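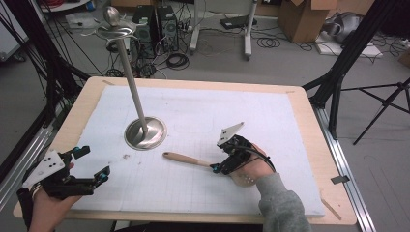
**手持夹爪第二套,买整套还是自己配?求预算意见**

**楼主 prundham_lab**(9/29/20)

我们组打算十月份把采集工位从一个扩到两个。现有工位是一人双手各拿一只手持夹爪,在桌面上做小物件的取放,主要是厨房用具,木柄的、不锈钢的都有。现在要给第二个工位报预算,卡在夹爪上。

手里有两份报价:

| 方案 | 内容 | 单价(欧元) |
|---|---|---|
| A | Vutow 整套,含两只夹爪、标记板、线缆 | 2655 |
| B | Mykhailiuk 的散件,两只夹爪的量,自己装 | 1681 |

桌子、支架、主机都不在里面,另外报。想问用过这两家的,差价值不值。另外标记板是不是可以自己打印,不买原厂的。

---

**vasylyna_h**

两家都用过。B 方案便宜是便宜,但散件到手以后要算装配时间。我们第一只装了两天,第二只装了半天,中间还返工一次,绑带的固定孔位对不上,得自己扩孔。你把人工折进去,差价就没那么大了。

不过 Vutow 的线偏硬。线从夹爪上面绕过手背往后走,戴久了手背会有感觉,做的时间长的同事都提过。我建议报预算的时候把备用线单列一行,要软一点的。

标记板可以自己打,底板要硬。我们用纸贴在塑料板上,过了一个夏天边角翘了,后来重做。

---

**旧铝材**

反对楼上把人工算得那么重。装配只有第一次慢,之后坏了自己能修,整套的坏了得寄回去。我们寄过一次,来回三周,工位就停了三周。这个损失谁也没往表里填。

楼主如果有一个手上稳的学生,选 B。

---

**prundham_lab**(楼主)

回楼上两位:学生有,但明年夏天毕业。这也是我犹豫的地方,会装的人走了,散件方案就变成没人会修。

寄修的周期我去问 Vutow,看能不能写进合同。

---

**Oluf Lund**

我负责过采购,说点别的。

你只问夹爪,夹爪在总价里不是最容易超的。容易超的是下面这些,我见过的预算表基本都漏:

- 桌面板。带浅色网格的白泡沫板看着便宜,但是用一阵就有划痕和碎屑,算耗材,按季度报。
- 线缆和理线。主机放地上,线也放地上,两个工位的线一多,走路都要看脚下。线槽、扎带、地面压线板一起报。
- 支架。黑色立杆和铝型材如果是分两批买的,接头经常不配。一次买齐。
- 道具。你说有不锈钢的东西,反光件要多备几种,表面处理不一样的都来一点。

我们在 Cloddale 那个项目里,第二个工位除夹爪以外的杂项最后是 1669,申请的时候一分钱没写,后来从别的科目挪的,很难看。

---

**旧铝材**

桌面板按季度换没必要。有划痕又不影响夹取。我们一块板用了一年多。

---

**Oluf Lund**

看你们要不要让两个工位的画面保持一致。一块新一块旧,背景就不一样,后面处理数据的人会来找你。如果不在乎这个,用一年也行。

---

**旧铝材**

那也应该是两块一起换,跟按不按季度没关系。

---

**vasylyna_h**

同意两块一起换。楼主报的时候写“桌面板 4 块”就够了,用两块备两块,别写季度,写了审的人会问为什么。

另外提醒一下绑带。手大手小的人轮着用,绑带长度差很多。Vutow 那套配的绑带是一个尺寸,手小的同事穿长袖毛衣时垫着刚好,夏天就松。这个几十块钱的东西,一起买了。

---

**小周在调参**

插一句,有没有人考虑过先不买第二套?两个人轮流用一套,把工作时间排满。我们算过,工位闲着的时间比用着的多,大部分时间花在摆道具和检查数据上。

---

**prundham_lab**(楼主)

考虑过。现在的问题是换任务时要重新摆桌面,一摆就是半个上午。两个工位的话,一个采,一个摆,人不用等。所以第二个工位不要求和第一个同时满负荷,但是夹爪得有,不然摆好了也试不了。

---

**小周在调参**

那可以只买一只,试摆的时候够用。

---

**vasylyna_h**

不够。双手任务很多问题是两只夹爪一起上才看得出来的,比如左手压住、右手去够的时候会不会撞到立着的东西。单只试摆通过了,正式采还得改。

---

**小周在调参**

行,我们基本是单手任务,没遇到过。

---

**Oluf Lund**

还有一种做法:夹爪买 A,备件买 B。A 先保证能开工,B 那边只买易损的几样,指尖、绑带、旋钮。不过先确认两家的指尖安装尺寸是否通用,老款不通用,新款我没量过。

---

**旧铝材**

新款指尖通用,旋钮不通用。我手上两种都有,量过。

---

**prundham_lab**(楼主)

谢谢各位,先整理一版,有错请指出:

1. 夹爪:Vutow 整套一份,2655。寄修周期写进合同,对方不同意就退回方案 B。
2. 备件:Mykhailiuk 的指尖两对,绑带大小号各一副。旋钮从 Vutow 买。
3. 备用软线两根,单列。
4. 桌面板 4 块,两个工位同时换。
5. 支架和铝型材一次下单,先把现有工位的型号抄下来。
6. 理线和地面压线板,单列。
7. 道具,单列,先按 Oluf 那个杂项总数的量级去问价。
8. 标记板自己打,底板用硬板,不再用纸贴。

主机先不买新的,现有的能腾一台出来。

---

**旧铝材**

第 1 条我还是保留意见。其他没问题。第 5 条抄型号的时候把槽宽也量一下,光看外形会买错。

---

**vasylyna_h**

第 2 条绑带多买一副小号的。第 8 条打印完拿尺子量一遍,打印机默认会缩放,我们就因为这个白标定了一次。

---

**Oluf Lund**

第 7 条别照搬我的数。我们那个数里有一张桌子,你的桌子是另外报的,要减掉。

---

**prundham_lab**(楼主)

收到,桌子那项我减掉再报。Vutow 回了寄修的事我来更新。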